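2022-06-10

Galtus, reel 2, second day on the picture, first day on the sound

Continued from the last entry. Reel 1 is done and back in its can with the new leader on both ends. Reel 2 is the bad one. It was stored flat under something heavy, and the outer wraps have taken a set, so it wants to climb off the plate when wound at any speed. Wound it by hand on the bench from tail to head and then back again before it went near the scanner. That took most of the morning. It lies better now but still cups toward the emulsion side for the first few minutes of running time.

Splices. All the original tape splices in this reel have oozed. The adhesive has crept out along the frame lines and picked up dust, and in the kitchen argument it has pulled a little emulsion off the neighboring wrap. Replaced 13 of them. The rest are cement, presumably from when the lab cut the negative, and they hold. I flexed each one over a finger and left them alone. Old tape comes off more easily if the pad is left on it a while and then peeled back along the length of the film. Peeling across it lifts the edge and you risk the perforations.

One splice in the bus station sequence was made out of frame by whoever last ran this print. I have put it back in frame, which costs us nothing visible, but there is a missing frame on the outgoing side and it isn't in the can. I went through the trims envelope and the small bag of loose bits and it isn't there either. Logged it. The director may want to leave the jump as it is, and the cut is rough enough on both sides that I don't think an audience will catch it.

Cleaning. Dry pass with the particle rollers, then wet by hand on the worst section only. Did not wet clean the titles. They were drawn directly on the film in marker and ink, and I tested a corner of the spare piece of title stock and the blue lifted right away. Anyone who handles this reel after me: no solvent before the first live action shot. I have written it on the can lid and on the leader as well.

Scanner. The Ortner ran without complaint once the gate tension was backed off. At the normal setting the cupped part hunts for focus and you get a slow breathing in and out, most obvious in the wide shots of the parking lot. Backed the tension down two notches and put the focus halfway between center and edge. Neither is perfectly sharp that way, but both are steady, and the grain is big enough that it reads as sharp. Tried a pass with the pressure shoes in and took them out again. They left a faint line on the base side of the test leader. I would not use them on anything until they have been looked at, and I have put them in the drawer with a note.

Exposure is all over the place, as expected. They shot on short ends from several different batches, some of them out of date, and pushed the night material. The garage band scene goes green in the shadows from one angle and magenta from the other, and it cuts back and forth between them the whole way through. I scanned everything flat with one setting for the whole reel and no correction by scene. The grade can sort out what should match and what shouldn't. My own view is that the garage scene should be left with some of the difference in it. The film is proud of being homemade and it will look strange if this one scene turns tasteful.

Hair in the gate, lower left, for the whole of the rooftop dialogue. It is in the negative, so it was in the camera. Not removing it. It moves with the actor's speech in a way that you start to look for once you know it is there.

File check. Ran the checksum on the reel 2 folder after the copy to the second drive and again after moving the drive to the other machine. Both match. The first attempt failed because the copy had been started while the scanner was still writing out the tail leader. Wait for the light to stop before copying. This is in the bench notes already and I still did it.

Sound

The mag track for reel 2 is in much better shape than the picture. Some vinegar smell on opening the can but no shrinkage to speak of, and it lay flat on the dubber. Cleaned the heads, ran tones, ran it through once straight. The level drops on the left edge for a few seconds in the argument and comes back by itself. It does the same thing on a second pass at the same place, so it is on the track. Took a third pass with slightly more wrap on the head and got a bit more of it. Kept that pass as an alternate, labeled ALT, same start mark.

Sync is a puzzle. The start marks line up, the first few minutes are good, and then it drifts late over the length of the reel. By the last shot it is late by 4 frames. I thought first of the missing frame, but that accounts for one at most, and it would be a step and not a slope. I thought next of the dubber running slow and checked it against the tone reel, and it is fine. My best guess is that the transfer from the original cassette was done on a machine with no lock, which fits with everything else we know about how they made this. The fix for now is to cut the sound into scenes and slide each one to its own first hard consonant or door. Done as far as the bus station. The remainder is tedious but not hard.

The music cue under the end of the reel is a separate problem. It is on the mag, mixed in with the dialogue, and the clean version is supposed to be on a tape that came with the second box. I have not found it. There is a tape labeled "end song maybe" which has somebody practicing scales and then a long stretch of room tone. Useful room tone, as it happens. Copied it and filed it with the sound.

Delivery

The Allgate wants one continuous file for the screening and has sent its specs. They can take the picture in its own shape with black at the sides, so no cropping, which settles that argument. Their house holds 159 and the sound in there is reportedly bright, so the top end should come down a little before we send the test. Sirngate has asked for a shorter excerpt for its fall program, to be picked by October. I'd suggest the car chase on bicycles. It is complete in itself, it has the best jokes in the reel, and none of the sync trouble touches it because nobody speaks.

Send the Allgate the test from reel 1 and not from this one. Reel 1 has the first proper daylight scene and also the darkest one, and if both look right on their screen the rest will.

To do next time

Finish sliding the sound from the bus station to the end of the reel.
Compare the main pass and the ALT in the argument and pick one, or join them if the join can be hidden in the plate smash.
Ask for the missing tape again and ask about the second box, which was taped shut and may have been packed by somebody else.
Order splicing tape. The roll on the bench is nearly out and the one in the cupboard is the wrong gauge.
Wind reel 3 by hand before anyone mounts it. I opened the can and it has the same set as this one, a bit milder.
New pads for the cleaning bench.

Bench wiped down, Ortner covered, reel 2 tails out on the shelf by the window side, away from the heater. 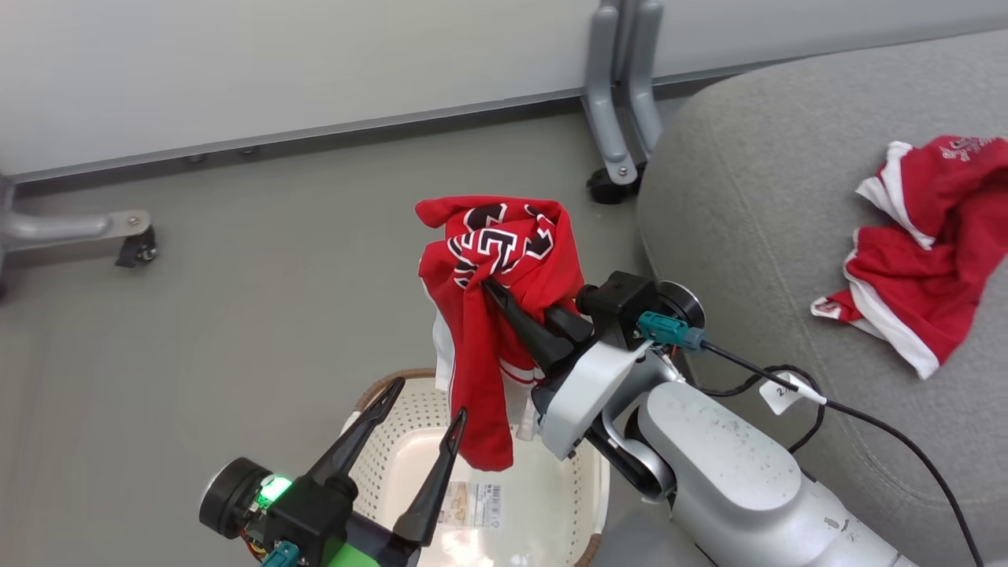

Red jersey, going in the basket or coming out.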